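Search this site
Go

# Pretow Tub Sorting - data card

Version of 18 Feb 2025. Maintained by Jingyi Han and Iulian Zamfir, Trurico.
12 shares - 3 comments

## What is inside

Pretow is a collection of short recordings of small things being put into a tub or taken out of it. Most of the things are toy fruit and vegetables. The rest are objects one finds in a kitchen drawer or a coat pocket: cups, keys, tags. There are 91 recordings and 2,000 still pictures.

## Names of the objects

We keep one name for each object, in lower case. Please use the same names if you add labels.

- `dragon_fruit` - the red one with green-tipped scales
- `pear` - light green
- `lemon` - yellow; other round yellow fruit is `yellow_round`
- `watermelon` - small, green with darker stripes
- `cup_or_can` - silver and black
- `keys` - everything on a metal chain
- `tag` - labelled apart from the keys, also when it lies next to them

## Rules for "in" and "out"

An object is `in` when it rests inside the tub, even if it is tilted or stands above the rim. It is `out` when it rests on the table. Small objects which are mostly covered get the label `unsure`, and we ask you not to guess them.

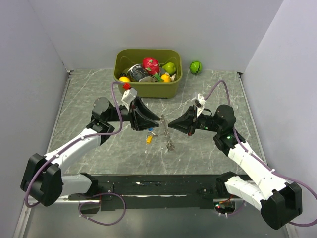 The keys gave us the most work. A chain changes its shape each time, so the outline was drawn by hand in 61 pictures and checked by a second person. For fruit a simple box is enough.

## Known problems

- Lemon and yellow round fruit are sometimes exchanged in the older labels.
- The folder `maldonado` has 2 pictures without any label.

## Comments (3)

**Roland Hebden**: Is a fruit that leans on the outside of the tub "out"?

**Iulian Zamfir**: Yes, it is out. I will add this to the rules.

**Yvette Melnyk**: Thank you for keeping the tag separate, it saved me one afternoon.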